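# Stallach Handheld Capture: Software Guide

## Section 4. Calibrating the finger-width reading and checking a session 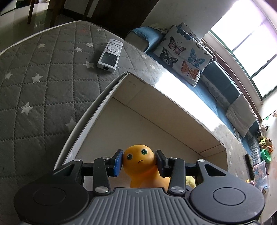
This section covers the software steps between mounting the gripper firmware and uploading your first session. You need Stallach Desk installed (Section 2) and the gripper paired with your computer (Section 3). If the device light in the top bar is gray, go back to Section 3 before you continue.

Stallach works out how far the fingers are open from the wrist video. The width value is stored next to every video frame and is later used as the gripper command when a policy is trained. If the width is wrong, the policy will close too early or too late, and no setting in the trainer will fix it afterward.

### 4.1 Before you start

- Close any other program that uses the camera.
- Wipe the lens with a dry cloth.
- Check that both finger pads are seated. A pad that has slipped will shift the closed position.
- Set **Exposure** to *Auto (center)*. Rooms with a bright window need this setting. *Auto (full)* darkens the object whenever the window comes into view.

**Note:** Calibration is stored per gripper, under its serial number. If two people share one computer and each has a gripper, both calibrations are kept.

### 4.2 Calibrate the width

1. Open **Device > Width calibration**.
2. Hold the gripper still over a plain surface.
3. Open the fingers all the way and press **Set open**.
4. Close the fingers on nothing and press **Set closed**.
5. Open and close the fingers slowly until the progress bar is full. The software takes 200 samples.
6. Press **Fit**. A curve appears, with the samples plotted as dots.
7. Look for dots that sit far from the curve. If you see a group of them, press **Discard** and start again at step 2.
8. Press **Save**.

**Caution:** Do not squeeze hard at step 4. The linkage flexes under load and the software will record a closed position that you never reach in normal use. Widths will then read slightly open for the rest of the session.

### 4.3 Set the grasp threshold

The software marks a grasp when the width stops changing while the fingers are still being closed. The **Stall window** setting controls how many frames the width has to stay steady before the mark is placed. The default is 30.

Rigid objects work well with the default. Soft or hollow toys give way under the pads, and the width keeps creeping after contact. For these, raise **Creep allowance** by one step at a time and repeat the check in 4.4. Leave the stall window alone unless support asks you to change it.

Shiny objects need one more change. Reflections on a glossy surface can be picked up as tracking features, and they move when the gripper moves. Turn on **Reject highlights** under **Tracking > Advanced**. Tracking runs a little slower with this on, so turn it off again for matte objects.

### 4.4 Record a test episode

1. Put one object in an open box or tray with enough room for both fingers to reach its sides.
2. Press **Record**. Wait for the tone.
3. Move the gripper slowly over the surroundings so the tracker can build its map. Include some furniture or patterned fabric. Blank walls and white windows give it nothing to hold on to.
4. Bring the gripper down, close on the object, lift it, and set it down again.
5. Open the fingers fully and press **Stop**.
6. Open the episode in **Review**.

In Review, the width is drawn as a blue line under the video. Drag the playhead to the point where the pads touch the object. The line should flatten there, and the grasp mark should fall on the flat part. A mark that comes before contact means the creep allowance is too high.

Check the tracking bar as well. Green means the position is good. Yellow means it was estimated from the motion sensor alone. Short yellow stretches are normal while the object fills most of the view. Red means the position was lost, and the episode will be left out of the export.

**Note:** Do not move the box or tray during an episode. If it sits on something soft, such as a bed, press lightly. When the box shifts with the surface under it, the tracker may follow the box and ignore the room.

### 4.5 Messages you may see

**"Width out of range."** The fingers closed further than the saved closed position. Repeat 4.2.

**"Port 3837 busy."** Another copy of Stallach Desk is still running. Close it and reconnect. On a shared machine, check that no other user is logged in with the program open.

**"Not enough features."** The tracker could not start its map. Add more light, or begin the recording facing a part of the room with more detail.

**"Fit rejected."** The samples did not cover the whole travel of the fingers. This often happens when steps 3 and 4 of the calibration were done but the slow open-and-close pass was skipped.

### 4.6 Export

1. Select the episodes in **Review**.
2. Choose **Export > Lindgren format**. Version 2 is the default, and older trainers need **Legacy**.
3. Leave **Trim idle frames** on.
4. Choose a folder and press **Export**.

The export log lists each episode, its length, and the reason for any that were skipped. Keep the log in the same folder as the episodes. The trainer reads it when it loads the data, and it will stop with an error if the file is missing.

Section 5 explains how to load the exported folder and start a training run.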